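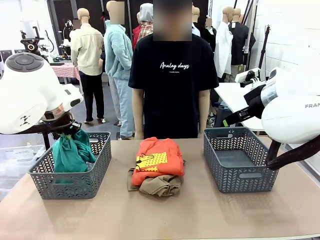
Bláthnaid Ó Dubhghaill told me in January that a student robotics club should stay away from cloth for its whole first year, and should pick up blocks until everybody is bored with them. I respect her opinion very much, but I did not follow it. I bought the Annan Garment Sorting Kit for our club, and this is my review after one full term.

The kit is a course in a box. You get 50 task cards, a teacher's booklet, score sheets for a small competition, and a bag of used clothing which is washed and marked by difficulty. You do not get a robot, baskets or a table. The seller says this clearly on the page, so I can not complain. We paid 100 dollars, and I think it is a fair price for a club which already has two arms to work with.

The task cards are the best part. Each one gives a start position, a goal and one line of advice. The first ones ask only to take one garment and put it in a basket. Later the folded and the crumpled pieces come together in one pile, and one arm must hold a garment in place while the other goes to work. My students learned a lot from a crumpled khaki piece lying under a folded orange-red T-shirt. They had prepared everything for the shirt, and they had not thought at all about what was under it.

The booklet is less good. It is written for somebody who teaches alone with a small group and has the whole afternoon. Our club meets for a shorter time and the students come from different years. I had to cut the lesson on grasp points into 3 parts, and the middle part had no exercise, so I wrote one by myself. There are also mistakes in the numbers: card 31 sends you to a page that does not exist.

About the clothing I have mixed feelings. The T-shirts are well chosen. The knit pieces are thick, and when you take them at the top they stand up like a small tent, and one side likes to hang over the edge of the basket.
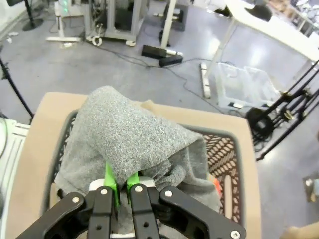
For this the scoring rules have no answer. Is a sleeve over the rim "in the basket" or not? We had a long discussion during our competition day, and at the end the students voted that everything must be inside. I would like the makers to decide this in the next edition.

I compared it with the Ollia set, which our club borrowed before. Ollia has nicer printing and a better glossary, but its cloths are all flat squares, and my students finished with them too quickly. If your group is completely new, Ollia is easier. If they can already move an arm safely and they want a real problem, I recommend Annan.

Four stars from five. I take one star away for the booklet.

Comments

Pindus Robotics Club: We had the same problem with the rim. Our rule is that the garment must not touch the table, and it works well for us.

mkt_teach: Can you buy only the cards? We have enough old clothes at school.

Reply from the author: I asked them this and they said no, sadly.

R. from Sultex: Card 31 should say page 13. It took us a while also.

Last updated: 26/09/2026

Contact | Copyright, all rights reserved | Back to top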